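**Stukau, second printing**

The second printing of Stukau ships in February.

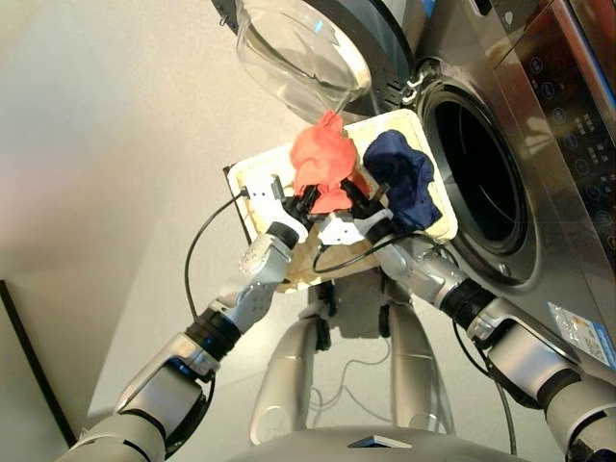 It runs to 300 copies and corrects two errors in the first. The harbor deck now holds the full 363 cards; the first printing left out the toll cards for Flerbridge. Rule 2 now states that a tied auction goes to the player with fewer barges.

Owners of the first printing can ask Firkus for the missing cards at no charge. The Rashti expansion fits both printings and needs no changes.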